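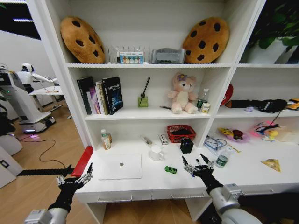 What is the Kevmont shelf desk? It is a white shelving unit and a desk surface built as one piece, intended for bedrooms and small home offices where a separate bookcase and desk would take up too much floor.

Plomura, the furniture company that makes the Kevmont, today released a revised specification for the unit along with a new storage guide for buyers. Both documents apply to all units shipped from 2018-03-16 onward. Units already in use can be updated with a parts kit, ordered through the dealer that sold the desk.

The revision covers the shelf supports, the wall fixing and the assembly sheet. Each fixed shelf in the left section is now rated for a distributed load of 55 pounds. The previous rating applied to the section as a whole and gave no value for a single shelf. The outer dimensions and the white finish are unchanged.

"Most of the questions we get are about what goes where," said Washington Bittencourt, product manager at Plomura. "People fill the shelf at eye level first, and they fill it with everything. The old sheet told them how to put the unit together and stopped there."

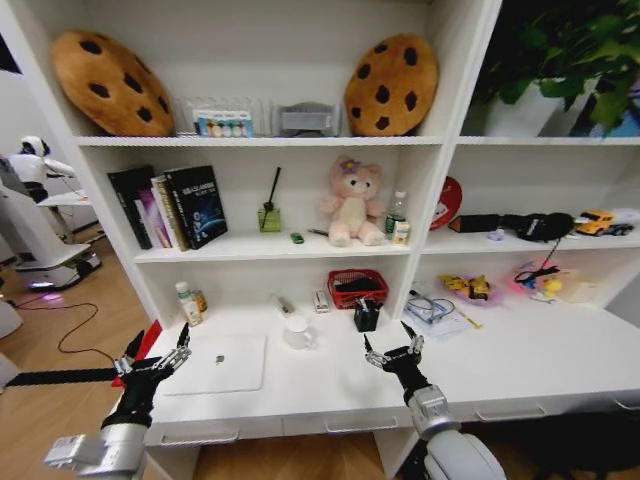 The storage guide takes up the subject by compartment. Books should stand upright at one end of the middle shelf, against the side panel, with the heaviest volumes outermost. Bottles, reed diffusers and other containers of liquid belong on the same level, where a leak can be seen and wiped up – they should not be stored above paper. Light, bulky articles such as cushions can go on the top shelf. Plush toys may be used as a soft stop at the open end of a row of books.

Potted plants should sit in a closed planter with no drain hole, or on a saucer. Pens, toy cars and other small articles should be kept in a tray or cup if the desk surface is to be used for writing.

The recommendations draw on a survey of 3,720 owners, carried out last September by Kaewkla, a household research firm. Fatemeh Asadi, who directed the survey, said that owners were asked to list the contents of each compartment and to state how often the desk was cleared. The tabulated results are printed as an appendix to the guide.

Load testing was performed by Sketaseck under the supervision of test engineer Myung-ja Ham. Shelves were loaded for three weeks and measured for sag at the center of the span.

The guide and the revised assembly sheet are available from Plomura dealers at no charge. Press inquiries should be directed to Natanael Paiva, Plomura communications office.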